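About Pretine

Hi, I'm Nazanin Shahbazi, and Pretine is my little optical shop on the main street of Dendamton. If you've come in with one arm missing off your glasses and a hopeful look on your face, we've probably already met!

I started out on the front counter of a big eyewear chain, where I sold a lot of frames and didn't get to talk to anyone for very long. I loved the frames. I didn't love the stopwatch. When the old Malinowski shoe shop came up for lease I went and stood in the doorway for a good while, did some nervous sums on the back of an envelope, and signed. My mum cried (happy crying, she says).

We opened with 89 frames on the wall, and I could tell you the name of every one. These days there are 780, counting the kids' range and the sunnies, and I have to look a few of them up. We do prescription glasses, sunglasses, reading glasses, sports goggles and contact lenses, plus repairs while you wait if it's a screw or a nose pad. Anything fiddlier goes out to a workshop in Wustcombe and usually comes home within the week.
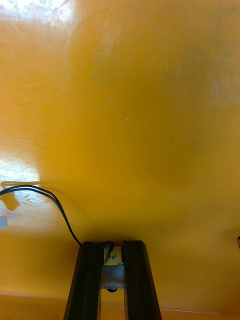

Pretine News, Issue 14, page 3

A lot of you know us from the giveaways, so I should say a bit about those. Every January we run a big one on our social page, with 100 pairs of sunglasses up for grabs in all sorts of colours. You share the post, tell us your favourite place to squint, and we draw the names on a Sunday afternoon with the shop door open so anyone can wander in and watch. The first year I was worried we'd get six entries and four of them would be my cousins. We got 200 on the first night!

You don't have to buy anything to enter, and you don't have to be a customer. One winner each year picks the colour of our next window display, so please blame them for the lime green.

If you're coming in for new glasses, bring your old pair along even if you hate them. I like to see where they've been rubbing. Bring a friend too, or a bossy sister, and try on the silly ones first. There's a stool by the big mirror and the kettle is nearly always on.

We're closed Sundays apart from draw day. Dogs are welcome, and prams fit through the side door if you give it a decent shove.

Naz x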